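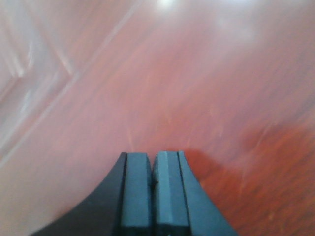

Rechercher un produit, une référence
OK

Vernis de finition Oltier B2, brillant, teinté acajou

Vernis bi-composant pour meubles et boiseries intérieures. Il se pose sur bois nu ou déjà teinté et donne une surface tendue, brillante, d'un brun rouge soutenu. Le B2 remplace l'ancien Oltier B, dont il reprend la teinte. Les deux peuvent se raccorder sur un même meuble à condition de poncer la jonction.

Le produit est vendu en kit : une boîte de base et un flacon de durcisseur, à mélanger juste avant l'emploi. Le durcisseur n'est pas vendu séparément. Les kits entamés se conservent, bases et durcisseurs refermés, dans un local hors gel. Un durcisseur qui a pris une couleur ambrée ne doit plus être utilisé.

Usages

Plateaux de table, dessus de buffet, façades de tiroirs, portes intérieures, panneaux plaqués, mains courantes. Le B2 convient au chêne, au hêtre, au merisier, à l'acajou et au sapelli. Sur les résineux, la teinte monte de façon irrégulière autour des nœuds ; passer d'abord le fond dur Promance incolore. Ne pas employer à l'extérieur, ni sur les parquets, ni sur les plans de travail exposés à l'eau stagnante. Sur teck et palissandre, dégraisser et faire un essai sur une partie cachée.

Préparation du support

Le bois doit être sec, propre et débarrassé de toute trace de cire ou de silicone. Les anciens vernis à l'alcool seront décapés entièrement. Un ancien vernis polyuréthane en bon état peut être conservé après égrenage. Rebouchez les fentes avec une pâte teintée dans la masse, car le B2 ne masque pas les retouches claires. Terminez au papier grain 180, dans le sens du fil, et dépoussiérez à l'aspirateur puis au chiffon légèrement humide. Laissez sécher avant de vernir.

Application

Verser le durcisseur dans la base et mélanger lentement avec une spatule plate pendant deux minutes. Laisser reposer le temps que les bulles remontent. Le mélange reste utilisable une demi-journée dans un atelier tempéré, moins longtemps en été.

Au pistolet, buse de 1,8 mm, passes croisées. Au spalter, charger peu et tirer de longues bandes sans revenir sur une zone qui commence à prendre. Le rouleau mousse est possible sur les grands plats, avec un lissage immédiat au spalter. Appliquer 2 couches, avec un égrenage au grain 320 entre les deux. Une troisième couche fonce nettement la teinte et n'est conseillée que sur les chants et les moulures.

Hors poussière en une heure. Manipulable le lendemain. Les plateaux ne doivent recevoir ni nappe ni objet lourd pendant la première semaine, faute de quoi le film marque.

Caractéristiques

Aspect : brillant
Teinte : acajou (brun rouge)
Niveau de brillance : 80
Contenance du kit : 1 000 ml, durcisseur compris
Nombre de couches : 2
Dilution : diluant Oltier D, au pistolet seulement
Nettoyage du matériel : diluant Oltier D, avant séchage

Entretien des surfaces vernies

Chiffon doux, eau tiède et un peu de savon neutre. Les éponges abrasives et les produits pour vitres ternissent le brillant. Les petites rayures s'atténuent avec la pâte à lustrer Gretitz fine, passée à la main, sans insister sur les arêtes. Une auréole blanche laissée par un verre disparaît le plus souvent d'elle-même en quelques jours. Si elle persiste, égrener la zone et reprendre une couche sur tout le panneau : une retouche locale se voit toujours en lumière rasante.

Produits associés

Fond dur Promance incolore
Diluant Oltier D
Pâte à lustrer Gretitz, fine ou moyenne
Spalter MacLeish, soies mélangées
Nuancier bois Oltier, sur plaquettes de hêtre

Avis

« Bonne tenue sur un dessus de commode, la teinte est un peu plus rouge que sur le nuancier. Le mélange est facile, l'odeur assez forte, j'ai travaillé fenêtre ouverte. Deux couches au spalter suffisent. » Cheuk-hei Chu

Livraison et disponibilité

Produit en stock, sauf en février pendant l'inventaire. Expédition par transporteur routier uniquement, le durcisseur étant inflammable. Pas de reprise des kits ouverts. La fiche de données de sécurité est jointe au colis et peut être demandée avant commande. Porter des gants et un masque à cartouche lors de l'application au pistolet, et ne pas jeter les restes de mélange à l'évier : les laisser durcir dans la boîte et les déposer en déchetterie.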